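Section 4. Setting Up the Cutting Area

This section covers choosing a spot for the board, first cleaning, first oiling, and everyday use. It belongs to the Jurnel kitchen set-up guide and assumes you have finished Section 3 (Sink and Drain). Text by Murali Varma, revised Wed 2 November.

4.1 Before you begin

You need a bamboo board with a juice groove, a clean cloth, dish soap, a thin damp towel, and food-grade mineral oil. You do not need bamboo conditioner, bamboo cream, or bamboo soap. Shops will offer you all of them. I have read the labels on a good many and most list mineral oil first and a fragrance somewhere after it.

The Surkuvico and Pisharody boards both work with these instructions. The Dusanberg board has rubber feet, so skip step 3 in 4.2 if that is the one you bought.

4.2 Placing the board

1. Clear a stretch of counter near the sink but out of the splash. Wipe it down and dry it.

2. Check the surface for grit by running your palm over it. Grit under a board will scratch a counter, whatever the counter salesman promised about it.

3. Lay the damp towel flat and set the board on top. A folded towel makes the board rock.

4. Turn the grooved side up.

5. Leave a strip of bare counter on the side of your knife hand. You will want somewhere to put a bowl.

6. Press down on each corner in turn. If one lifts, turn the board over and try again. If it still lifts, the board is warped and should go back to the shop.

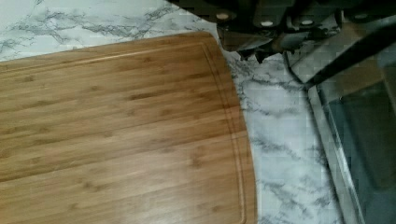

Fig. 4-1. Bamboo board, grooved side up, on a marble-patterned counter. The groove follows the rounded corner.

Note: Many counters with a marble pattern are not marble. Find out which kind you have before you leave lemon juice on it. Real marble etches, and the mark does not wipe off. The pattern alone will not settle the question, and neither will the color of the veins.

4.3 First cleaning and oiling

1. Wash both sides with warm soapy water and a soft cloth. Rinse quickly.

2. Stand the board on its long edge and let it dry for 24 hours. The leaflet in the box may say two. Two hours is optimistic in any kitchen I have worked in, and in February it is nonsense.

3. Pour a little oil on the flat area and rub it along the length of the strips. Do the groove with a fingertip wrapped in cloth, then the edges, then the back.

4. Leave it overnight and wipe off whatever has not soaked in.

CAUTION: Do not use olive oil or other cooking oils. They can turn rancid and the smell stays.

CAUTION: Oil-soaked cloths should be washed or laid out flat to dry. Do not ball them up in a drawer.

4.4 About the juice groove

The groove is there to slow down liquid from a tomato or a roast. It is shallow. Guides like this one tend to show it as if it could handle a whole turkey – it can't. For anything large, put a rimmed tray under the board or carve on the tray itself.

Empty the groove before you move the board. Tip it slowly toward the sink, one corner down.

4.5 Everyday use

1. Keep one board for raw meat and another for everything else. The claim that bamboo "fights germs by itself" appears on plenty of packaging. Wash it anyway.

2. Wash by hand after each use, groove included. No dishwasher, even on the gentle cycle.

3. Do not leave the board lying in water or use it as a trivet.

4. Oil again when the surface looks pale and feels dry. A fixed monthly schedule sells oil and does little else.

Note: Darker specks and short streaks in the strips are normal in bamboo. Fuzzy spots that come off on a cloth are mold – see 4.6.

4.6 If something goes wrong

Board smells: rub with half a lemon and coarse salt, rinse, dry on edge. Do this in the sink if your counter is real marble.

Mold: scrub with hot soapy water and dry fully. If the spots return, replace the board.

Strips separating: stop using the board for food. Glue from the hardware store is not a repair.

Continue to Section 5, Knives and Knife Storage.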